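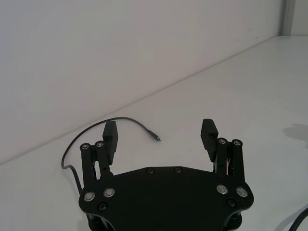 By Nele Kettler and Pentti Laaksonen

Chapter 6
Mounting and Wiring the Gripper

By the end of Chapter 5 you had an arm that moved to a point and stayed there. In this chapter you will bolt a two-finger gripper to the end of it, fit the wrist camera and run the cables back to the bench supply. Set aside an evening for the mechanical work and a second one for the wiring.

The gripper used throughout is the Grukport kit, which the authors built on a kitchen table and later rebuilt in the shared workshop at Valtonen. Other parallel grippers will do if each finger is carried on a pair of bars. The two bars keep the fingertip pad at nearly the same angle as it opens and closes. A finger on a single pivot swings through an arc instead, and the grip changes with the size of the part.

Look at the pads before you look at the motor. Fine ridges run across the inner faces, and they hold best when both pads meet squarely. Tighten the pivot screws until the side play is gone, then back off slightly - the bars should still move under light finger pressure.

Cables cause most of the trouble in home builds. Leave a loose cable enough slack for the full turn of the wrist, and keep it out of the gap between the bars. Cut the first lead to 40 cm and shorten it later if you need to.

You will need the hex keys from Chapter 2, a small flat screwdriver and the test program from Section 5.4. Switch off the supply before you begin Section 6.1.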